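The Remainder

The capital request for the Kurian depot had to be in the system by five o'clock, and at ten past one it was seven pounds over.

Venkatesh Marar checked the sum by hand, on the back of a delivery note. The camera was 1535. The calibration plate kit was 454. Contingency was 200, which was a fixed entry on the Drurkar form and could not be typed over. The arm, the safety assessment and the table were on earlier requests and had been approved. What was left for the project in the financial year was 2182, and the three lines did not fit into it.

He entered them again in a different order. The form turned the total red and displayed a message inviting him to contact his line manager.

His line manager was on leave. The deputy, whose name was Oxley, covered four depots and answered messages in the evening. Venkatesh wrote to her anyway, giving the amount of the overspend and the three lines, and then opened Sanedach.

Sanedach was the layout package. Drurkar had bought one seat of it in December, and the seat was assigned to him. He had spent most of the winter building the Kurian bay in it, so that questions about reach and clearance could be settled before anything was unpacked. The package charged for nothing once it was installed. For this reason he tended to work in it when he was short of money.

The question he wanted to settle was whether the camera was needed at all. Praltesell, who were supplying the arm, offered a basic camera as part of the price. The one on his list was an upgrade, with a better lens and a shorter focusing distance. The Praltesell salesman had called it strongly advised. Venkatesh had asked for that in writing and had received a brochure.

He set the simulated camera to the basic lens, laid the grid under it at a steep angle and ran the render at close range. 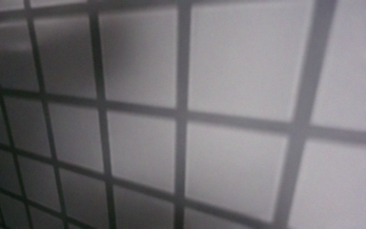
Basic lens, test grid, close range, steep angle.

The result was soft from one side to the other. Towards the lower left the lines ran together and went nearly black. He tried to put a cursor on the junction at the right, where the wide band met the crossing one, and then tried again to see if he would choose the same point. He did not. He repeated this until he was satisfied that the disagreement was in the render and was only partly in his hand.

There was speckle in it as well, and a slight purple and green in the grey. He had left the noise model switched on. He considered switching it off and decided that the real sensor would not give him the option.

The arm was to pick small sealed packets from a black tray and set them down again, label side up, for twelve hours a day. The placing tolerance in the specification was two millimetres. He had written the specification himself. He opened it and looked at the two for a while. It would have been possible to make it a three. The packets would still have gone into their slots most of the time, and the times they did not would have appeared in a different budget, under labour, belonging to a man in Kurian called Dunstan who had been polite to him on both visits.

He closed the specification and kept the upgraded camera on the list.

That left the plate and the contingency. He rang Praltesell.

"I can do something on the plate," said the salesman. "How much are you looking for?"

"Seven pounds."

There was a pause on the line.

"Seven hundred?"

"Seven."

"I'd have to raise a new quotation," the salesman said. "The old one would be withdrawn when I did. The new one would be on the new price list."

"Is the new price list higher?"

"It's from the first of the month."

Venkatesh asked him not to raise a new quotation. He asked if the discount could be applied as a note on the existing one. The salesman said the system did not allow notes with a value. They agreed that this was a common fault in such systems, and the salesman asked how the bay was coming along. Venkatesh said that it was coming along.

He tried the delivery charge next, and found that it was included. He tried the exchange rate, but the quotation was in sterling. At twenty to three he went back into the model with the intention of taking out something that cost money, and moved the view back until he had the whole bay. 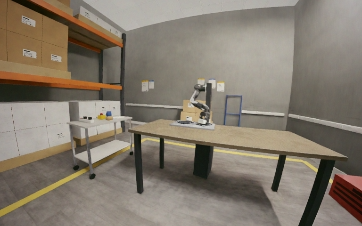
Kurian bay, working layout, viewed along the table.

He had been careful with it. The racking was on the left with its orange beams, and the yellow line ran along the floor beside the place where people would walk. There were papers on the back wall, because in the real bay there were papers on the back wall and he had wanted to know if an operator standing at the arm could read them. There was a blue hand truck leaning behind the table. He had put that in after his second visit, when he noted that whatever was drawn in the corner, a hand truck would be left there.

The arm stood at the far end of the table on its base plate. The rest of the tabletop was clear. Dunstan had asked for a long table so that the second arm, when it was approved, could go on the near end. The second arm was not on any request. It existed in one line of a planning document, in a column headed Later. All the same it had set the length of the table, and the length of the table had set the position of the sockets, so that in practice a fair part of the year's money had already been spent on it.

Nothing in the bay could be taken out to any purpose. The cart was owned. The racking was owned by the landlord. The cardboard boxes came from the Sanedach library and were free. He deleted one, noticed that he had done so, and put it back.

Then he turned the view to the base plate, because he wanted to check the spacing of the fixing holes for the calibration kit, and when he had checked it he opened the kit's parts list to compare.

The kit was 454. He had always treated it as a single price. It was made up of a printed plate, a carrying case, a certificate and a set of fixings, and the fixings were priced separately at nine pounds. They were marked as optional. There were four bolts in the set, with washers.

Nine was more than seven. He read the line through to the end, and then the footnote under it, which concerned storage temperature.

Drurkar kept bolts. There was a stores room on the ground floor of the building he was sitting in, and its stock list was on the network. He looked up the size. The list showed several boxes of the correct diameter, in a length that was given as assorted.

He amended the request. He left the camera as it was. He replaced the kit with the kit less fixings, and in the box for remarks he wrote: "Fixings for calibration plate to be supplied from stock. No effect on function." He read the second sentence again and removed it, since the form asked for remarks only where they affected cost.

The total turned black. It was two pounds under.

The system then required a justification for any request that came within five pounds of the remaining allocation, which was a rule he had not met before. The box took a minimum of fifty words. He wrote that the camera was needed to meet the placing tolerance, that the basic lens had been tested in simulation and found unsuitable at close range, that the plate was needed to calibrate the camera, and that the contingency was set by the form. This came to forty-seven. He added "as previously stated" at the end, and the box accepted it.

The request went in at sixteen minutes past four. It was given a reference and a status, and the status was Pending.

Oxley replied just before he left. She had read his first message on a train. She said that seven pounds was no trouble, that she would move it across from vehicle cleaning in the morning, and that he should submit the request with the fixings and whatever else he needed. She asked if he had thought about spares.

He wrote back to thank her and to say that the request had been submitted. A submitted request could be withdrawn, but it then lost its place and went into the next quarter. He did not put this in the message. He asked instead about the spares, and whether she meant for the arm or for the camera.

After that he took the parts list and a steel rule and went down to stores. The door was still open. The boxes were on the bottom shelf at the back, and he pulled the first one out under the light and began to measure the bolts, putting the long ones to one side.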